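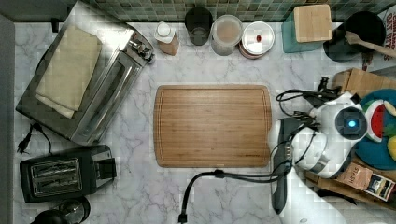
One reader in Mungate wrote in after the last issue to say that oiling a board every month is too much work, and that hers has gone three years on a wipe and a prayer. She also asked why we keep telling people to stay away from olive oil when it is sitting right there by the stove.

Both points deserve a longer reply than we had room for in April, so the care column is back this month with more on boards, and on bamboo in particular.

On the first point, she is partly right. Monthly is what we recommend for a board that gets washed every day. If yours comes out twice a week for bread and an apple, you can wait until it looks dull or feels rough under your hand. A simple test is to flick a few drops of water on it. If they bead up, leave it alone. If they soak in and leave a dark spot, it is time.

On the second point we are not budging. Olive oil, sunflower oil and most other cooking oils turn sticky and then rancid. You may not notice for a few months, and by then the smell is in the board and hard to get out. Food-grade mineral oil from the drugstore is cheap and does not go off. A mix of mineral oil and beeswax lasts a little longer between coats, but it costs more and takes more rubbing.

How to oil a board

Wash it with dish soap and warm water, dry it with a towel, and stand it on its edge overnight. Oil put on a damp board does very little. In the morning, pour a small puddle in the middle and spread it with a clean rag or a folded paper towel. Do both faces, then the edges, then the inside of any groove or handle hole. The end grain drinks the most, so go over it twice. Leave it for a few hours and wipe off whatever is still sitting on the surface.

New boards need more. We suggest 3 coats in the first week, a day apart.

Bamboo questions

Several of you asked if bamboo needs the same treatment as maple or walnut. It does. Bamboo is a grass, and most bamboo boards are made of narrow strips glued together. The strips hold up well, but the glue lines do not like a long soak. Do not leave the board in the sink and do not put it in the dishwasher, even on the short cycle. Most of the split boards people bring to our repair table have been through a dishwasher.

Bamboo is also harder on knives than many people expect. If you switched boards and your knife seems to need sharpening more often, that may be the reason.

Stains and smells

For onion and garlic, scrub with coarse salt and half a lemon, let it sit 5 minutes, then rinse and dry. For beet or berry stains, a paste of baking soda and water will lighten them, though it may take more than one try. Skip bleach on anything you plan to oil. Deep knife marks can be sanded out with medium and then fine paper, going with the grain - and after sanding you are back to treating it as a new board.

Repair table

The table is at the Terkton store on Sunday from ten until two. We can sand and oil boards while you wait, and we can look at cracks, although not every crack is worth fixing. Please bring boards clean and dry. The Mungate store will take drop-offs at the front counter and send them over. Allow a week to get them back.

Send questions for next month's column to the usual address. We already have a stack on cast iron, so that will be the subject.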